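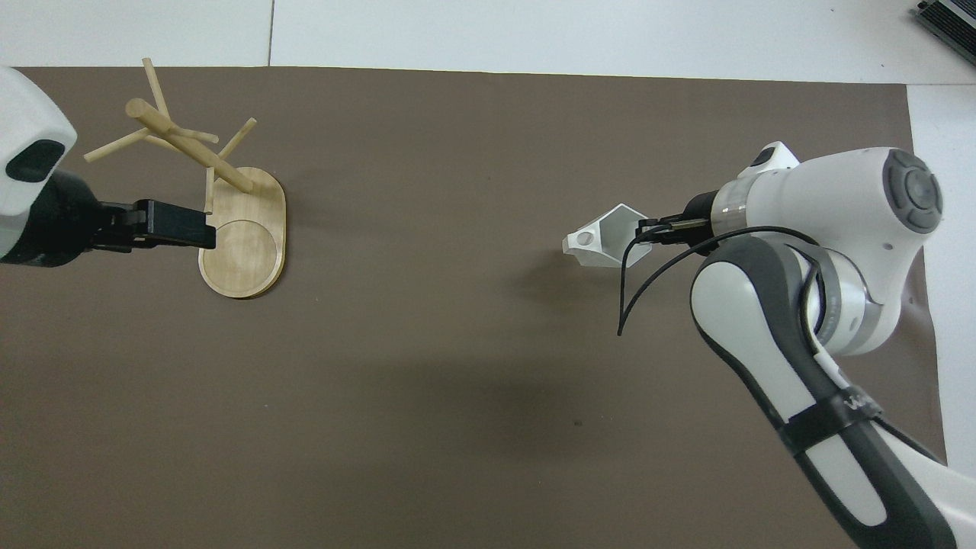

# Perguntas frequentes sobre o porta-canecas Ondier

Reunimos aqui as dúvidas que mais nos chegam por e-mail e ao balcão da Carrilho. Se a sua não estiver na lista, escreva-nos à vontade, que gostamos muito de conversar sobre canecas (e sobre madeira, e sobre quase tudo o que se passa numa cozinha).

### De que é feito?

Todo em madeira: a base oval, mais clara, o poste central e os quatro pinos. O acabamento é um óleo próprio para cozinha, sem verniz, e por isso a cor vai aquecendo um bocadinho com os anos. Há clientes que nos mandam fotografias do antes e do depois e nós adoramos recebê-las!

### Para que serve o anel gravado na base?

É a pergunta campeã. O rebaixo circular serve para pousar mais uma caneca, aquela que anda sempre a uso e que ninguém tem paciência de pendurar. Também há quem lá ponha o açucareiro, e fica muito bem.

### Os pinos apontam cada um para o seu lado. É mesmo assim?

É, sim, e fique descansado que o seu não vem torto. Se estivessem alinhados, as canecas batiam umas nas outras. O pino mais curto, junto à base, foi pensado para as chávenas de café, que têm a asa pequenina.

### Quanto peso aguenta?

Cada pino aguenta até 691 gramas, o que chega para uma caneca de barro das antigas. Pedimos só que comece a pendurar as mais pesadas do lado do anel.

### As minhas canecas têm a asa muito fechada. Cabem?

Depende. Se consegue enfiar o dedo indicador na asa com folga, em princípio cabem. As canecas Kutier, que vendemos na mesma loja, cabem todas menos a de sopa, que tem uma asa larga mas é demasiado bojuda e encosta ao poste.

### Como se limpa?

Pano húmido, pano seco e já está. Máquina de lavar loiça, nunca, por favor. Uma vez por ano, ou quando a madeira lhe parecer sedenta, passe um nadinha de óleo Bernel (o frasco de 200 ml dura uma eternidade) e deixe repousar de um dia para o outro.

### Vem montado?

Vem desmontado, numa caixa baixa. O poste enrosca na base e os pinos entram à mão, com um quarto de volta no fim. Não use martelo! Se algum pino teimar em não entrar, experimente-o noutro furo antes de desistir, porque o curto tem um encaixe diferente.

### Perdi um pino na mudança de casa. E agora?

Acontece mais do que imagina. Temos pinos avulso com a referência 798, e basta dizer-nos se é dos compridos ou o curto. Seguem por correio em 7 dias úteis.

### Quem o desenhou?

O Si-woo Cheon, que trabalha connosco desde maio e tem uma coleção de canecas que já não lhe cabe no armário. Se tiver sugestões para o próximo modelo, ponha o nome dele no assunto da mensagem, que ele responde a todas, às vezes com desenhos.

*Página atualizada a 5 de julho de 2021.*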